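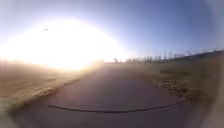
Jolene Hinds wants to know if the deputy mayor gets to be in charge when the mayor is asleep. Good question. Short answer, no. The mayor is still the mayor when asleep, or in the bath, or on a train to Wumar with no phone signal.

So what IS a deputy for then? Let's go.

First, what a mayor is

Two kinds. People mix them up all the time, grown-ups included.

Kind one. The one with the big gold chain. Opens fairs, cuts ribbons, shakes lots of hands. Usually picked by the councillors, usually for one year, then it's someone else's turn. Also sits in the big chair at council meetings and says whose go it is to talk. Not really the boss of the town.

Kind two. Picked by everybody. Or everybody old enough who bothers to vote. This sort of mayor does make big decisions, like where money goes and what gets built. Stays for four years mostly. Might not have a chain at all.

Graltumbridge has kind two. Grulley, just down the road, has kind one. Same word, quite differnt jobs.

What is a deputy?

Deputy means the person who steps in. Think of school. If the head teacher is away the deputy head runs assembly. The deputy head also has their own work to do every day, they don't sit in a cupboard waiting for the head to catch a cold.

Same with a deputy mayor. They might:

go to a meeting the mayor can't get to
look after one big thing, like buses or parks or houses
read the very long reports and say what they think
tell the mayor when an idea is a bad one

That last one matters a lot. A leader needs somebody who will say "hang on".

Who picks the deputy?

Depends on the place (sorry, lots of things in politics depend on the place).

With a kind two mayor, the mayor picks. It has to be one of the councillors though. So not their mum, unless their mum is a councillor.

With a kind one mayor, the councillors pick both, normally at the same meeting. Quite often this year's deputy turns into next year's mayor. A bit like being next in the queue.

In some countries it's different again. In the United States, the president has a vice president, and the two of them run as a pair. One vote, two people. You can't have one from one pair and one from the other. Vice here has nothing to do with being naughty, by the way. It comes from an old Latin word meaning "in place of".

A real vote, with real numbers

Last time Graltumbridge chose a mayor, the winner got 3,882 votes. The person who came second got 643 fewer. Get a pencil, take one from the other. You should have 3,239.

Still a lot of people who wanted someone else! And this is where picking a deputy gets clever. A new mayor might choose a friend who agrees with everything. Or might choose a person that the other voters like, so those voters feel listened to as well. Both happen. The Graltumbridge mayor went for somebody who lives right over the far side of town, because people there said they were always forgotten.

Another thing. 152 voting papers were spoiled, meaning they couldn't be counted. Some had two crosses. Some had none. One had a poem. If it isn't clear who you want, it doesn't go to anyone, however good the poem is.

What if the mayor stops being mayor?

Sometimes a mayor gets ill, or moves away, or resigns. Resigns means choosing to give up the job.

Then the deputy looks after things for a while. But in most towns they don't get to keep the job just like that. There has to be a new vote. This is called a by-election. Nothing to do with buying things, its spelled b-y.

In the US, if a president can't carry on, the vice president becomes president straight away and stays until the next election. No extra vote. So people there think pretty hard about both names.

Is being a deputy a boring job?

Some people say so! Less fuss, fewer photos, nobody asks for your autograph. But lots of leaders were deputies first. You learn how the meetings work. You find out who knows what. You get to make smaller mistakes before you're allowed near the big ones.

And sometimes a deputy is the first person of their kind to do the job. First woman, or first Black person, or first person who uses a wheelchair. Children who look like them or live like them see it and think, oh, could be me. That counts for something, even on a day when all the deputy did was go to a meeting about bins.

Can I have a go?

You have to be 18 to be a councillor. Bit of a wait. But you could:

Ask if your school has a council, and if it has a deputy. If it hasn't, suggest one.

Go and watch a real meeting. Most are open to the public and free. Take a grown-up and maybe a snack for after. Graltumbridge ones are in Hnatiuk Hall, and there's a special one for young people every April. You get to ask the mayor or deputy a question and they have to answer it in front of everyone.

Write a letter. Class 4 sent 10 of them about the crossing outside the library and it was the deputy who wrote back, to every single one, by hand.

Words to know

Councillor: someone voted in to speak up for one part of a town
Deputy: the person who steps in
Resign: to give up a job because you decide to
By-election: an extra vote, when a job is suddenly empty
Spoiled paper: a vote that can't be counted

More for young readers

What happens at a count?
Why do councils argue about bins?
Who wears the chain? Grulley's mayors then and now
How to write to your councillor
Wumar votes: a town with no mayor at all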